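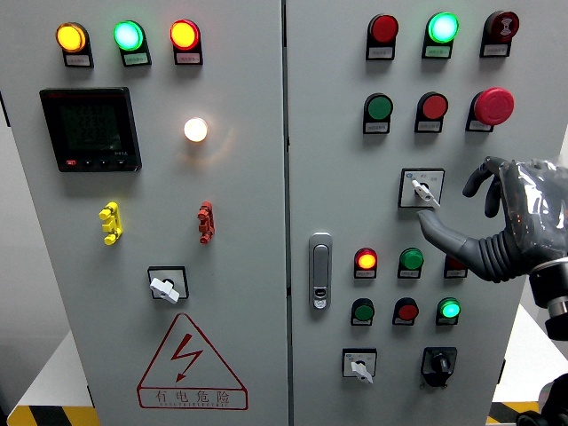 On 8 April 2022 I visited the open day of the paper mill in Ferthorpe. I had wanted to go since March, when I saw the notice in the library, but the places were limited and I got mine only in the second round. The bus from Dodar takes 40 minutes and stops at the main gate.

We were 13 visitors in our group. At the reception we received ear plugs and a vest, and we had to leave our bags in a locker. Our guide spoke quite fast, so maybe I missed some details.

The tour began in the yard with the old paper. The mill makes no white paper anymore, only brown packaging paper and the gray board for the backs of notepads. The bales are opened, and everything goes into a big tub with warm water, called the pulper. It looks like a soup with too much oatmeal. Staples, tape and plastic windows of envelopes are taken out at the next step, and we could hold a piece of the rope which forms from this garbage. It was heavier than I expected.
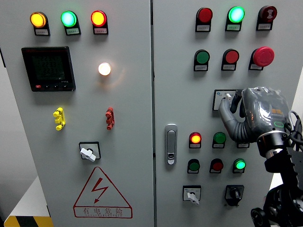
After the pulper we went up to the gallery over the paper machine, which was built by Gorner and rebuilt two times. At the wet end the pulp is almost only water. At the dry end the sheet is rolled at roughly 306 meters per minute, and the guide said this is slow for today. It was very warm up there, and two people from our group went down early. I stayed until the change of the roll, and I recommend waiting for it.

The laboratory was the most interesting part for me. They tear small strips, fold them again and again, and write down the result by hand in a notebook. I was allowed to tear one strip myself.

In the canteen there was coffee and a very good plum cake from the Benavides bakery. The mill shop sells notepads in packs of 6, cash only. I bought two packs. The next open day should be in the fall, but the date was not yet fixed.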